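Loltadcombe Repair & Reuse – members' list archive
Posted in May by Declan Bolger, 7:40 am

We use cookies to remember your list settings. Accept / Manage

Subject: Re: old towers, memory, and the Prakville shelf

Hi all,

Quick one before work. Got the side off one of the towers last night. Green board, black memory slots, the usual mess of power cables.
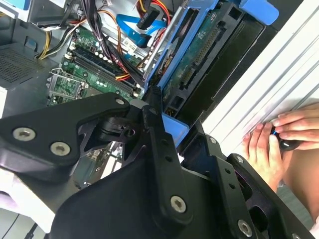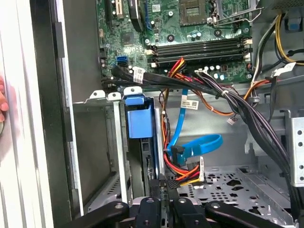 Kyu-ri Geum wants to know whether it makes any sense to buy memory for these at all, or whether we should just strip them for parts and be done. Fair question. Her message is quoted further down, with my answers after it so I don't have to keep scrolling.

First, the second picture. Four slots, all empty, and no processor in the socket either. So that one needs both before it does anything at all. Please DON'T drop a processor in without looking at the gold part under a good light first. A fingertip in there can ruin it. Same goes for sleeves, I've seen a sweater cuff do it.

Quoting:

> Declan, before anyone spends money can we agree what
> these are for? Last time we fixed up a batch for the
> Prakville reading room and two of them sat in a closet
> because no one had asked about monitors.
>
> Also I went through the parts shelf and the memory
> is all in one shoebox, laptop and desktop mixed up, no
> bags. I would not trust any of it without a test. The
> drives are better, Muthu labeled those. Most are the
> 480 gig ones.
>
> My vote – fix the ones that only need memory, strip
> the rest, keep the power supplies. And can whoever
> takes a cable out PLEASE leave the label on it. I spent
> a whole evening working out which lead went where on
> the last one.
>
> Kyu-ri

OK. In order.

What they're for. Jae-in Seo asked the reading room again and they'll take 2 machines, with monitors this time, if the monitors are ours to give. They are. Homework and printing, nothing fancy. Anything past that goes on the giveaway table.

Shoebox. Yes, guilty, some of that was me. I'll bring antistatic bags. If you've got a spare half hour, sort by length first, the short sticks are laptop ones and can go in the other drawer. Then test one stick at a time in the bench machine, overnight if you can. Passed gets a green dot, failed gets the marker and goes in the scrap tub. Do not put a maybe back in the box.

Money. There's 100 left in the parts budget until the summer sale. Thats not a lot of memory, so used only, and matched pairs please. Geum-ok Lim knows a seller who takes returns. I'd go there before the auction sites.

Labels. Agreed. There are white ones on the cables in this case and they should stay right where they are. If one comes off in your hand, tape it back on before you do anything else.

Few more things while I have the list's attention:

– Unplug at the wall before you open a case. Then hold the power button down for a few seconds. Every time, even if it's been sitting on the shelf since winter.
– Cables get folded back out of the way, not yanked. If a plug won't move there's a clip you haven't found yet.
– Screws in the muffin tin, one cup per machine. The tin lives on the window sill now.
– Check the little cylinders by the memory slots for domed tops or brown crust. Bulging ones, set the whole board aside, don't bother with memory.
– Thermal paste is nearly out. The big tube went hard. I'll get a small one.

On stripping. I'd keep power supplies like Kyu-ri says, plus the drive cables and any case fan that turns freely. Bare boards can go in the metal bin at Hwang, they take them on the usual mornings and give us a receipt. Cases, I don't know. We have too many. If anybody wants one for a shelf or a rabbit or whatever, say so before I load the car.

Muthu, could you put the test log back in the shared folder, I think I saved over it. The one with the Sivis sheet in it. Sorry.

Will be in at 6 pm tomorow with the bags and the paste. Door code is the same.

Declan

You are receiving this because you subscribe to the Loltadcombe members' list. Want the monthly newsletter too? Enter your email to sign up.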